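Our family newsletter is looking for people again! If you've ever sat at a kitchen table in Gullville listening to somebody's grandmother explain how the ferry used to run, and thought "someone should write this down," we would love to have you.

**Call for participants: the Gullville Table Talk project**

We collect spoken memories of everyday life in Gullville and the villages up the Todgate road, and we print them in a small magazine that goes out free to anyone who asks. This winter's subject is food — what people cooked, where they bought it, what they ate when money was short, and which dishes only came out for weddings. We need 14 storytellers and a smaller group of listeners to sit with them.

## Storytellers

You don't need to be old, and you don't need to have been born here. Last year one of our best talks came from Liliana Mancuso, who moved to Gullville as an adult and remembered every single shop on Harbor Street in the order she first walked past them. People who ran a bakery, worked a school kitchen, kept hens, picked fruit in the summer or just ate well at an aunt's house are all exactly who we're hoping for.

A talk lasts as long as you like, up to two hours with a break for coffee. You can bring a friend or a relative, and you can bring things: recipe cards, ration books, a dented pan, photographs. We'll copy any papers while you wait and hand them straight back. 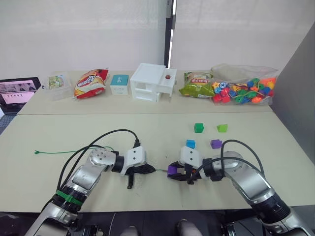
**Do I have to speak English?**
We can record in English, Italian or Vietnamese, and other languages if you give us a few weeks to find a listener. Your talk is printed in the language you told it in, with an English version next to it.

## Listeners

Listeners are the people who ask the questions and then, mostly, keep quiet. It's a lovely job and harder than it sounds! You'll be paired with someone more experienced for your first 2 talks, and after that you can go on your own if you feel ready.

What we ask of listeners:

- Come to both training evenings in November, 6:30 to 8:30 p.m.
- Take on at least three talks between then and the end of February
- Type up your own recordings, or swap that job with another listener who likes typing
- Be 18 or older and able to get to people's homes (we pay bus fare and gas)

Wyn Watkins leads the training. The first evening covers recording, consent forms and how to ask a question that gets more than "oh, it was fine." The second is nearly all practice. You'll interview each other about school lunches, and you'll hear pieces of older talks, including a long one with Cosimo Palumbo about smoking eels that we still quote at each other.
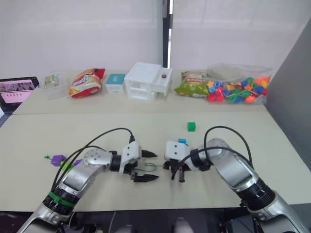
The practice part is where most people get hooked. You ask what was in the sandwich, and ten minutes later you know who made the bread, what the kitchen smelled like and why two brothers didn't speak for a whole spring. Wyn will stop you now and then to show where a silence would have done more than another question. Bring a notebook. Bring a snack too, as all that talk of food makes everyone hungry.

## What you get

Storytellers receive a copy of the full recording, 20 printed copies of the magazine to share with family, and a thank-you of $19 for each talk, paid in cash or as a grocery voucher. Listeners get their travel paid, their name in the issue and a seat at the spring supper, where we cook from the recipes we've gathered. Giorgia Caputo is already planning the menu and has her eye on somebody's chestnut soup.

You choose what gets printed. We'll send you the typed version first, and you can cross out anything you want, change names or ask us to keep the whole talk private until a date you pick.

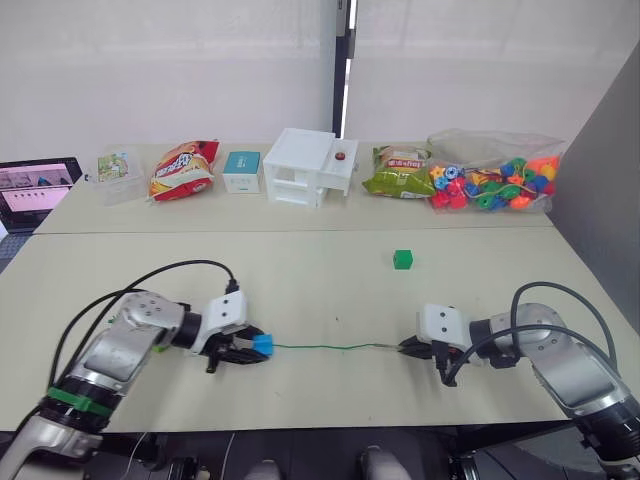
Vol. 14, No. 2

## How to join

Write or call and tell us whether you'd like to talk, listen or both. A few lines is plenty. If you're a storyteller, mention one food you remember — it helps us match you with a listener who'll know what to ask. If you're signing up somebody else, please check with them first.

Leonardo Cocco answers the phone from 9 a.m. to noon and will call back if you leave a message. Notes can also be dropped in the Table Talk box at the library's front desk. Listener places close at the end of October, and storytellers can sign up right through January.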